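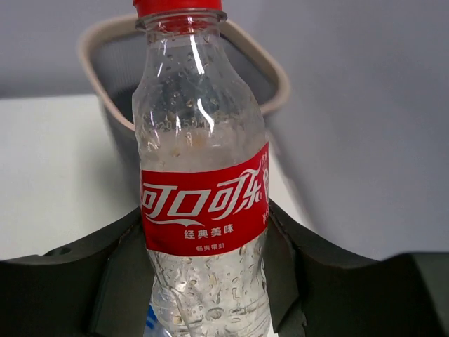
Mixed Drink Bottles, Set of 39
Item number 3194

This set contains used plastic drink bottles for exercises in sorting, labeling and packaging design. It can be borrowed by all courses at Mestemholm and, after agreement, also by schools outside. The bottles come with their original caps and labels, because many of the exercises are about exactly these parts.

The set was first put together by Duygu Dursun for her course on labels. She wanted bottles that the students did not already know from their own kitchen, so there are several with foreign labels. The Coca-Cola bottle with the Chinese name 可口可乐 is the one most asked for. It has the red cap and the well-known curved body, and the smaller line 经典美味 ("classic taste") is printed under the name. It is a good piece for discussing how much of a brand a person recognizes when he or she cannot read the letters.

What is in the box
Clear and colored bottles in mixed sizes, with cap and label
One storage box, 35 liters, with lid
One bag of spare caps
A printed list of the bottles, in the lid
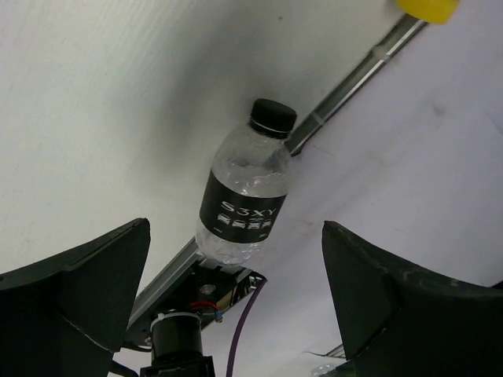
Last change to this page: April

The small bottles are kept in the same box as the large ones. Among them is the one with the black cap and the black label, on which S3XY is written in thin white letters above a row of little cars. Students like to compare it with the Coca-Cola label, as it says so little. Please do not peel this label to look at the back side. We have only this one, and the glue does not hold a second time.

Care and cleaning
Rinse the bottles with lukewarm water only. Hot water makes the thin ones lose their form, and the labels get loose. Let them dry with the caps off. Drops that stay inside for a few days do no harm, but a closed bottle begins to smell after longer time. Do not use the dishwasher.

If a bottle gets dented, please return it anyway. Dented bottles are useful for the sorting exercise and we keep them in the set.

Working place
Any table with a light, plain surface is suitable. For the sorting exercise we recommend to lay the bottles on their sides, not in rows, and with the necks in different directions. A few at one time is enough. The Fesavano tray with raised edge (ask for it separately) prevents the round ones from rolling to the floor.

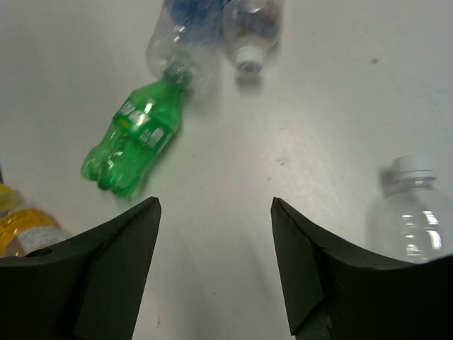
Packaging and Materials Department, Mestemholm

Green bottles are in the set for the color exercise. When they are placed beside clear ones, beginners mostly sort by color first and forget the cap, although a dark green cap on a green bottle is easy to overlook. The worksheet for this exercise was written by Necati Ertürk and is available in the office as a paper copy.

Borrowing
The box is given out in room 422. The loan time is two weeks and can be extended once. Please check the list in the lid before you bring the box back, and write down which caps are missing.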